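Marinley Help Center
Ticket: Recommended row keeps showing the same clips after watch history was cleared
Product: Detow app for tablet and web
Status: Solved
Opened: May 2023

Original message

Hi there, and thanks in advance for reading all of this, because I know I tend to go on a bit! I've been a happy Detow user for a good while now and I mostly use it in the evenings for cooking clips and the odd woodworking video. A few weeks ago my nephew stayed with us and borrowed the tablet, and ever since he went home my Recommended row has been nothing but racing game highlights. Fine, I thought, I'll clear the watch history and start over. So I did that, signed out, signed back in, and the row was exactly the same. Same clips, same order, even the same little "Because you watched" line on top.

I've now cleared the history 3 times. I also removed the app and put it back, which meant typing in my very long password with one finger. On the web version it's the same story. My saved playlists are all still there (thank goodness, one of them has 300 videos in it) and search works perfectly well. Is there something else I should be clearing?

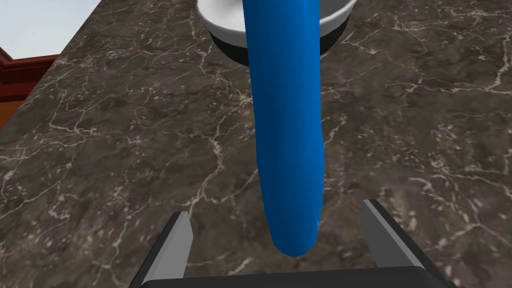

One more thing that may or may not matter. I had the Pascual add-on switched on for a while, the one that shares suggestions between profiles in the same household. I turned it off before I cleared anything, but the settings page still says "Last synced" with a time from this morning, and that struck me as odd.

Reply from Marinley Support

Hello, and please don't apologize for the long message, the bit at the end about Pascual was just what we needed! Clearing your watch history removes the list of videos, but the suggestions you see are built from a separate taste profile, and Pascual keeps its own copy of that. If the add-on is turned off while a sync is waiting, the old copy can be sent back to your account the next time you sign in.

Could you try these steps for us, in this order?

1. Turn Pascual back on and wait for "Last synced" to update.
2. Open Household, choose your own profile, and select Remove shared suggestions.
3. Turn Pascual off again.
4. Go to Privacy, then Reset taste profile. Your playlists won't be touched.
5. Sign out on every device and leave them signed out for 40 minutes.

When you come back, the row will look pretty generic. Play 8 or more videos you like, all the way through if you can, and it should start to fill in.

Follow-up from customer

Well, step 2 gave me a gray button that wouldn't press. I tried it on the tablet and then on the web, in Stemum, which is the browser I normally use. No luck in either one.

Reply from Marinley Support

Thank you for checking both! The button stays gray if another profile is listed as household owner. Under Household, could you look for a small "Owner" label and tell us which profile has it?

Follow-up from customer

It was on the guest profile! I must have made that one first when I set everything up, back in September. I switched the owner over to me, the button woke right up, and I did the rest of the steps while supper was in the oven. The racing clips are gone and I've got bread videos again. Thank you so much for your patience, you can close this one.

Ticket closed by customer.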